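The Old Harbor at Skallport
March 19, 2026

Visitors to the ruins at Skallport usually arrive by the coast road from Dratley, a drive of 55 minutes. The site was settled as a trading post and later abandoned when silt closed the harbor. Admission is handled at the lower gate. 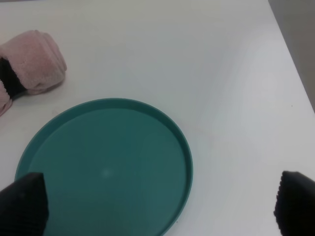
The Harbor Wall

Two stretches of the wall remain standing. The longer one may be walked from end to end, although the stones are uneven and handrails are provided only on the seaward side. According to the site guide, Latrice Alcantara, the lower courses date from 660 — the upper ones were rebuilt after a fire.
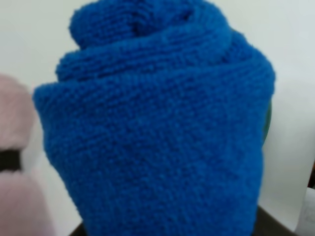 The Tannous Gate and Museum

The gate faces inland toward the village of Nokier and retains four carved blocks above the arch. The finds are kept in the small museum beside it.

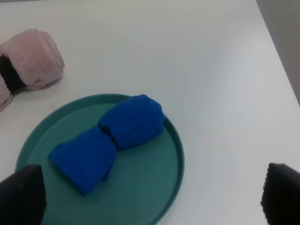
Pottery forms the greater part of the museum collection. Most pieces are plain household wares, and the shallow serving dishes are the most complete. Their form is familiar: a round, flat dish with a raised rim, much like the teal plate shown here. The museum closes at noon in July.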